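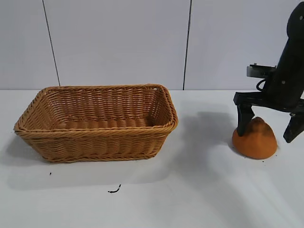 Open Day at the Hanrahan Building: Frequently Asked Questions

Last updated Jan 20, 2025

The Flodinach robotics lab opens its doors again in April. These are the questions we get most often by phone and email. If yours isn't covered, write to the front office and Keisha Calloway will get back to you.

What is the open day?

It's one afternoon when the public can come into the lab, watch the robot arms at work and talk to the people who run them. The rest of the year the lab is closed to visitors except for school groups that book ahead.

Do I need a ticket?

Yes. Tickets are free, but we can only let in 100 people over the afternoon. You pick an arrival slot when you sign up. Children need their own ticket, including babies in carriers, because the fire limit counts everyone.

I couldn't get a ticket. Is there a waiting list?

There is. Add your name at the bottom of the sign-up page. Last year 17 people got in from the list, most of them in the final slot, so it's worth doing. We email in the order the names came in and hold a place for one day.

What will I see?

The main demonstration is tabletop picking. An arm with a two-finger gripper works over a white table, picks up an object and puts it in a basket. It sounds simple. Soft and rounded things are hard for a gripper to hold, and a lot of our work is on those. The demonstration runs in each arrival slot and is followed by questions.

After that you can walk through to the second room, where Qusai Karam will have a gripper taken apart on a bench. You can handle the loose parts there.

Will the robot be doing this by itself?

Some of the time. Each session has two halves. In the first, a person steers the arm from a control station while the motion is recorded. In the second, the arm runs on software trained from earlier recordings. The host will say which one you are watching.

How many recordings does it take?

The set used for the basket task has 3,000 in it. Not all of them are good ones. Mamta Srivastava goes through the recordings and is happy to talk about how she decides what to keep.

What happens if it drops something?

It drops things. The host resets the table and we go again. We don't stop the session or swap in a video. Visitors last year asked more questions after a miss than after a clean pick, so please don't feel bad for the staff.

Can I control the arm?

Visitors aged 13 and over can try the control station in the last part of each slot. Turns are short and go by a sign-up sheet on the door of the demonstration room. Not everyone will get one. If you really want a turn, choose the first slot, which has been the quietest both years.

Younger children can use the practice screen in the lobby. It has the same task with a drawn arm and a regular game controller.

Is it safe to stand near the table?

There is a line taped on the floor and we ask everyone to stay behind it while the arm has power. The arm moves slowly during demonstrations, and the host has a stop button in hand the whole time. Between sessions the power is off and you can come closer. Please don't touch the arm or anything on the table even then — the positions have been set up for the next run.

Can I bring my own object for the robot to pick up?

You can bring one and ask. Khalil Qaisi will look at it before the session starts. It should fit in one hand and be light. No glass, no liquids, nothing sharp and nothing alive. We can't promise it will be used, and we aren't responsible if it gets squashed.

Can I take pictures?

Yes, in the demonstration room and the lobby. No flash during a session, please, as it can upset the cameras the software uses. There's no photography in the second room.

How long does a visit take?

Most people stay a little over an hour. You don't have to leave when your slot ends, but the demonstration room is cleared between sessions.

Is there a talk?

Ghassan Sfeir gives a short talk in the ground floor seminar room halfway through the afternoon. This year's subject is Dramuvora, the lab's project on handling food and other soft goods. No technical background is needed. Seats are first come, first served and the talk isn't part of your ticket slot.

How do I get there?

The Hanrahan Building is at the north end of the Bretham campus, behind the library. Use the side entrance facing the parking lot. The front doors will be locked. Parking is free for the afternoon in the visitor spaces, and the campus bus stops across the street.

Is the building accessible?

The demonstration room, lobby, seminar room and restrooms are all on the ground floor with no steps. The second room is up one floor and there is an elevator. The control station is adjustable in height. If you need a chair for the demonstration, let us know when you sign up or tell anyone at the door.

Is there food?

Coffee, water and cookies in the lobby. No food or drink past the double doors.

Can I bring a school class?

Not on the open day. Teachers should ask for a separate visit through the front office. Groups get a longer session and more time at the controls.

Who do I contact if I have to cancel?

Reply to your ticket email with the word "cancel" and your place will go to the waiting list.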